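Wistine adds brushed sheet to Dranislow bedding range

5 October 2026

Wistine has extended its Dranislow range of bed linen with a fitted sheet in pale green. The sheet has a soft, brushed surface and is intended for large beds in homes, guest houses and rented flats. It goes on sale today through the Wistine website and in shops supplied by Besnard.

The sheet is made from brushed cotton with a weight of 150 grams per square metre. The nap is raised on the upper face only. The underside is left plain to limit movement against the mattress.
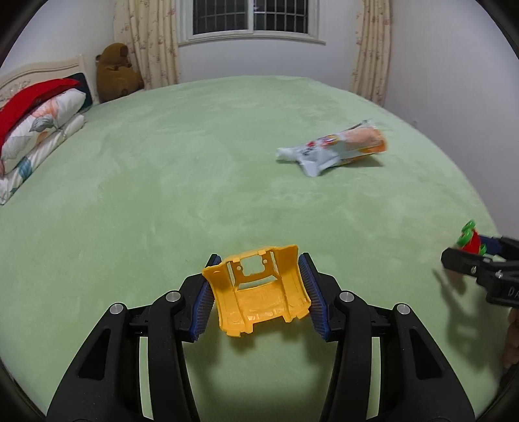

Brushed fabric shows lighter and darker patches where the nap lies in different directions. Smoothing the sheet by hand towards the foot of the bed evens out the colour. Wistine recommends washing at 40 degrees with similar shades and drying on a low setting. Fabric softener should not be used, as it flattens the nap.

"Customers who bought the plain weave in May asked for a warmer version in the same sizes," said Anikó Sárközi, product manager at Wistine. "The cut and the elastic are unchanged."

The first production run is 1026 sheets. Matching pillowcases are listed separately under code 303 and will be sold in pairs.

Trade orders and requests for fabric swatches should be sent to Ryota Kudo at the Wistine sales office.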